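Trusley Table Mat, Wide
By Leonie Rakena
June 2024

The Trusley table mat is a plain brown cover for worktops, prep tables and folding tables. It lies flat, covers most of a standard table, and comes off in one piece when the table is needed for something else. We sell it in one color, dark brown, with a matte finish.

Size and fit

The wide version measures 163 cm by 70 cm. Measure the tabletop before ordering and leave a strip of table showing on each side if you can, as the mat lifts more easily when there is an edge to get your fingers under. It can be trimmed with a utility knife and a metal ruler. Trimmed mats can't be returned.

The mat ships rolled. Unroll it face down and leave it overnight. Creases from shipping relax over the first couple of weeks, though some may stay visible in low light. The color is slightly uneven from one area to another, and this varies between batches.

Care

Wipe with a damp cloth and a little dish soap. Don't use bleach or scouring powder. Smudges show up darker than the rest of the surface and usually come off on the second wipe. Don't put the mat in a washing machine or a dryer.

Let pans cool before setting them down. The mat isn't a trivet, and a pot straight off the burner will mark it. For hot cookware we stock the Kereama cork rest, item 269.

On the table

The wide mat has space for a lidded saucepan with the handle pointing back, and for vegetables waiting their turn, such as an ear of corn.

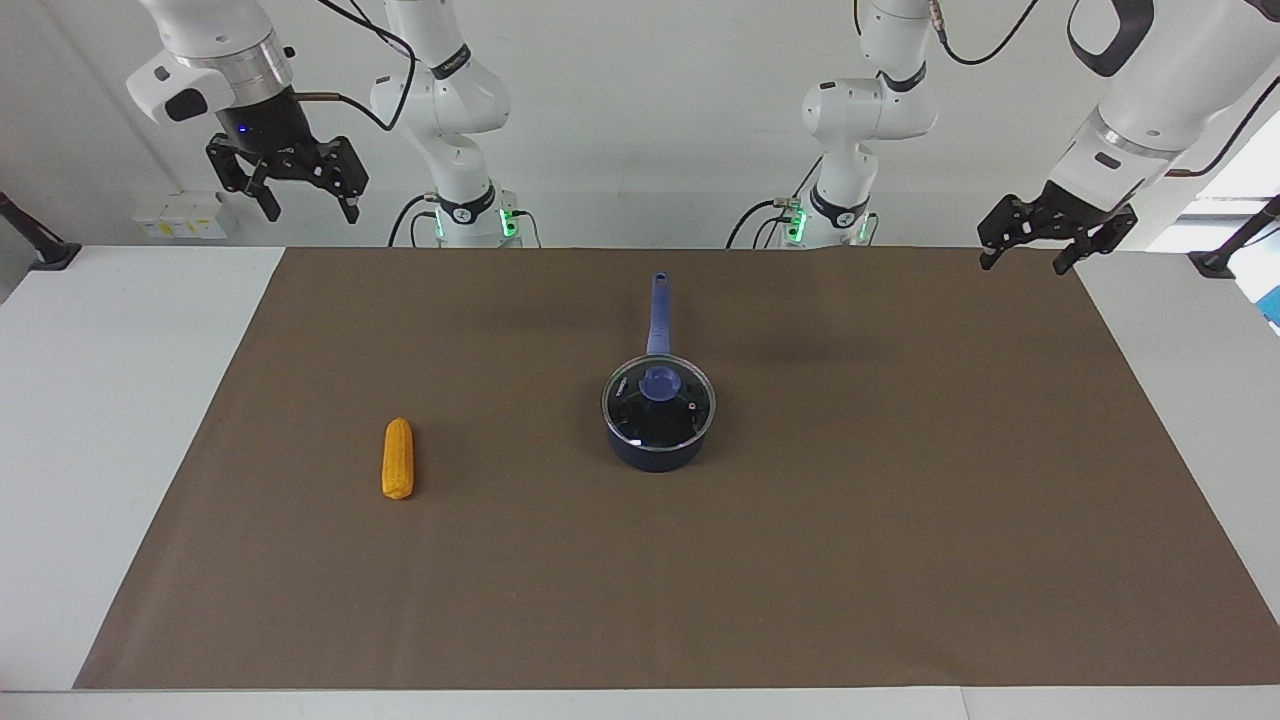
Lorraine McKinnon wrote to us that she has used hers for two canning seasons and would buy it again, but that beet juice left a stain she never got out, and she wishes it came in a lighter brown so crumbs were easier to spot. A lighter shade, Ernier Tan, is planned for October in the same size.

Ordering

Item 200, sold singly. Orders placed before noon ship the same day from our Zumonness warehouse.

Last updated: June 21
Contact us | © Trusley | Back to top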